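Unit 6: Surface drainage of paved areas

6.1 Purpose of the unit

This unit covers how rainwater is moved off carriageways and footways before it enters a piped system. Pipe sizing is dealt with in Unit 7. Students should have read the notes on rainfall intensity and should be able to use the rational method without the worked sheet.

6.2 Terms

Crossfall is the slope of a surface measured at right angles to the direction of travel. Longfall is the slope along it. The channel is the strip of carriageway next to the kerb in which water collects and flows to a gully. The width of flow is measured from the kerb face to the outer edge of the water.

The resultant slope is the one the water follows. It is found by combining crossfall and longfall as vectors, and its length across the pavement is always greater than the width of the lane. Answers to last year's paper often gave the lane width as the flow path. No marks were given for this.

6.3 Crossfall

A straight carriageway normally falls from the crown to both kerbs at 1 in 40. Where the road bends, the crown is removed and the whole width falls one way. Between the two arrangements there is a length where the crossfall passes through zero. If the longfall is also small at that point, water stands on the surface. The designer should move the change of crossfall to a part of the road with a steeper longfall, or shorten it.
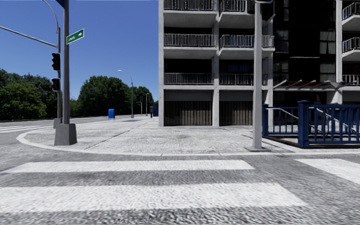

Corners at junctions need separate treatment. Two channels meet on a curve, each with its own longfall, and the level of the kerb has to satisfy both. The usual method is to fix levels at the two tangent points, divide the curve into equal chords and interpolate, then check every chord against the minimum longfall. Where a pedestrian crossing is marked close to the curve, as with the white stripes in front of the pale kerb at this corner, the low point should not fall within the crossing. A gully is placed upstream of it on each approach, so that the flow is intercepted before it reaches people on foot.

6.4 Footways

Footways fall towards the kerb at between 1 in 50 and 1 in 30. Steeper values are uncomfortable for wheelchair users. In slab or jointed paving the joints take in a little water when new, but this is ignored in design and the runoff coefficient is taken as for a sealed surface.

6.5 Gully spacing

The area drained by one gully depends on longfall, crossfall, the permitted width of flow and the type of grating. For the exercises, use the Dotley case: channel longfall 1 in 60, permitted width of flow 1000 mm. Tables are held with the course papers.

Exercise 1. Find the resultant slope for a longfall of 1 in 60 and a crossfall of 1 in 40.

Exercise 2. Repeat with the crossfall reduced to 1 in 60 and comment on the length of the flow path.

Hand in both exercises to Jamshid Arabzadeh by the end of October. Working must be shown.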